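We use cookies to remember your preferences and measure traffic. Accept all | Manage settings

Laundry > Detergents > Questions and answers

July
By Jinfeng Bai

Do laundry sheets, strips and "eco eggs" work? Your questions

Are laundry sheets as good as liquid detergent?
On a lightly worn T-shirt, close enough. On a collar, a kitchen towel or anything a child has eaten near, I haven't been impressed. A sheet is thin and weighs very little, and there's only so much cleaning stuff you can pack into it. Two sheets do better than one, but then the box lasts half as long as the front of it says.

The company says one box equals a giant jug. Is that true?
It depends what they're counting. "Loads" usually means small loads with light soil. I'd ignore the number and work out what you pay for a wash that comes out clean in your own house.

What about the plastic egg with pellets inside?
Run the same load with plain water and compare. I did this with a Skimia egg, and my sister couldn't tell the two piles apart. She had no idea which was which, and she isn't polite. A lot of what we call clean is water and tumbling.

Do I need scent beads?
No. They add perfume. If towels smell sour coming out, more perfume gives you sour towels with perfume on top. Try a hot wash, less detergent, and drying them all the way through.

My bottle says "plant-based." Does that mean gentler?
Not by itself. Poison ivy is plant-based. Read the ingredient list if you have sensitive skin — and if there's no list, I'd put the bottle back.

Is cold water really enough now?
For most clothes, yes, and I say that grudgingly. I still go hot for sheets after someone's been sick, and for greasy rags.

How much detergent should I use?
Less than the cap suggests. The lines inside are hard to read, and I've stopped believing that's an accident. I use two tablespoons in a front loader and go up only if the clothes tell me to.

Is vinegar a good fabric softener?
People swear by it. I've noticed a small difference in towels and none in anything else. Some washer makers warn that it can be hard on rubber parts, so check your manual first. Never mix it with bleach. 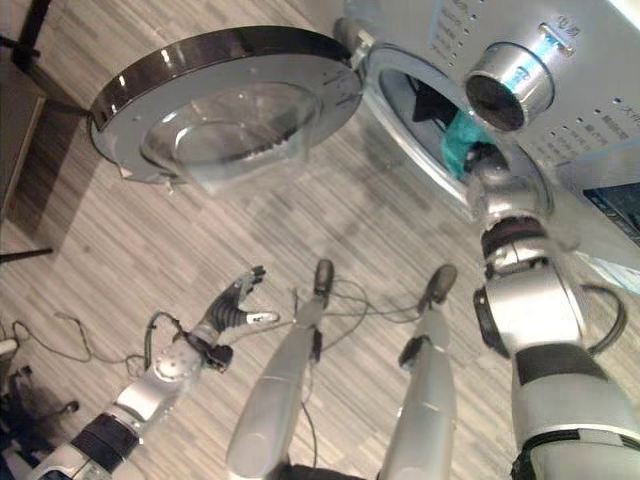
Weidong Su: I disagree on the sheets. I've used Grirari strips for a year, one per load, and my work shirts come out fine. We have very soft water, though, and I'd like to see that mentioned before you write them off.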